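Chapter 7
When the Door Wins

My first real failure with a home robot was over a door. We had a two-armed machine running in a simulated house, and its job was dull: leave the kitchen, get through the door, come back. I had signed off on the door model myself, so you can guess how closely I'd checked it.

At 45 seconds into the run, the log said "door clear." The door was partly open. The planner had been told that a door is either open or shut, and it had picked open. In went the arm – and the force reading at the wrist shot up to 10 times our limit before the stop kicked in.
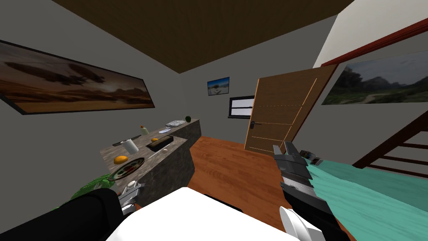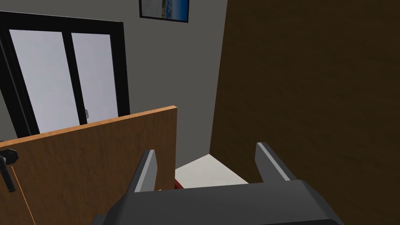

Korkor Asante
Lead safety instructor, Trulbridge

I blamed the gripper first. Nana Quansah, who shared my desk, blamed the map. We were both wrong, and it took us 2 days to find out!

In this chapter we'll go through that log line by line. Keep a pencil handy, and before you turn to Section 7.1, write down what you think "clear" ought to mean to a robot with its arm out.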